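The Shirt on the Bed

There are two kinds of people who own a folding method. The first learned it from a mother, an aunt or a sergeant, and will go to the grave without changing it. The second learned it last winter from a video and would like to show you.

Alcides Cabrera belongs to the first group. He worked the counter at a laundry called Zunusach for most of his adult life, and by his own estimate he folded 35 T-shirts before breakfast on a slow morning. When I told him I fold mine on the bed, he looked at me the way a dentist looks at a man who says he flosses at Christmas.

"The bed is soft," he said. "You press, it goes down. What are you pressing against?"

I had no answer. I have folded on the bed since college, when the bed was the only furniture. It is the biggest flat thing in most homes, and it has the further advantage that you can't go to sleep until you've finished. That is the theory. In practice you move the pile to a chair, and in the morning you move it back.

Efraín Marulanda, who teaches an evening class in what the brochure calls home skills, is more forgiving. He thinks the table people are snobs. His students pay for two sessions, the first of which is entirely T-shirts, and he has them work on a bed because that is where they're going to do it anyway. His one firm rule is to smooth from the collar down. Start at the hem, he says, and you'll be chasing the same wrinkle up to the neck and back until the news comes on.

He also wants the bed made first. I resisted this, as I resist most things that add a chore to a chore, but he's right. A T-shirt laid over a rumpled blanket takes on the shape of the blanket. Push the covers to one side and you get a decent patch of sheet to work on.

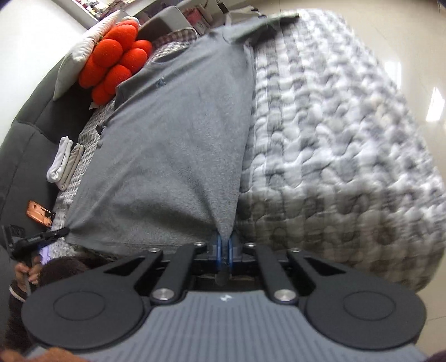
Gray is the shirt he recommends for beginners. Black shows lint and white shows everything else, while gray hides your learning. I own nine gray shirts and have been hiding mine since April.

Then there is the matter of the gadgets. A plastic folding board by Nerkulent sits behind my dresser, where it fell. It works well on shirts of exactly one size, none of them mine. Cabrera has never used one. Marulanda has three, all gifts from former students, and he keeps his mail on them.

I asked both men what they do with fitted sheets. Marulanda said that was the second session. Cabrera said he puts them in the closet and closes the door.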